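Graltuvier Forum > Hand Demos and Teleop > Bracelets in a tin, am I overthinking this?

chauhan_grips
Posted in August, 9:40 pm

So I've been doing tabletop demos at home with a pair of hand-held grippers, one in each hand, and I've moved on from cups and socks to jewelry. Bangles, bead bracelets, a round metal tin to put them in. I spread a checked plastic sheet over the bed and work there, and I love it! My target is 400 clean demos before I train anything.

My problem is bangles. A thin bangle wants to roll in the jaws, and if I squeeze harder it pops out sideways. I've been pinching one side and keeping the ring upright on the way to the tin. Is that a habit I want a policy to learn?
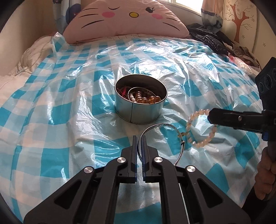

Thread length: 802 words, 4 min read

nullomo_fan
Reply #1

Upright is good, keep it. If you carry it flat you've got to find the rim of the tin with both sides of the ring at once, and your wrist ends up doing something no arm will copy. I'd slow way down for the last bit though. My first set was 2000 demos of me basically tossing things, and guess what the robot learned.

tin_lid
Reply #2

Going to disagree on the plastic sheet. Shiny, wrinkled, window light bouncing all over it, and then silver bangles on top? Put down a plain matte cloth. You're making the vision part harder for no gain.

nullomo_fan
Reply #3

Hard no from me. Houses are shiny. If it only works on a gray cloth, what have you got? I'd mix surfaces and leave the glare in.

tin_lid
Reply #4

Sure, mix later. Get one thing working first. And I'd do this by remote control on the real arm anyway, at least then you know the arm can reach.

chauhan_grips
Reply #5

I tried teleop on a friend's Fillent setup and managed about 15 decent tries in an evening (my elbow was done). By hand I get through that many before my coffee's cold, so I'm sticking with it. I'll do a batch on cloth too, fair point.

The other thing I keep changing my mind on is taking stuff out. Once the beads and bangles are in a heap they loop through each other, and

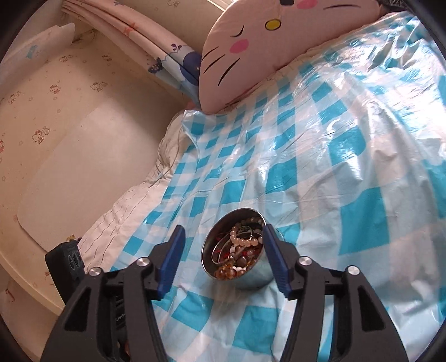
I can't decide if I should shake a tangled one loose or put it back and pick another. Shaking feels natural to me, but it looks like a mess when I replay it.

nullomo_fan
Reply #6

Put it back. Shaking is different every single time, so there's nothing steady to learn from.

tin_lid
Reply #7

Ha, and I'd shake. Small lift, pause, small lift. People do it that way and it works. Just do it the same way each time and tag those demos so you can drop them.

chauhan_grips
Reply #8

Okay, tagging them. Does anybody have a naming scheme they like? Mine is already out of hand.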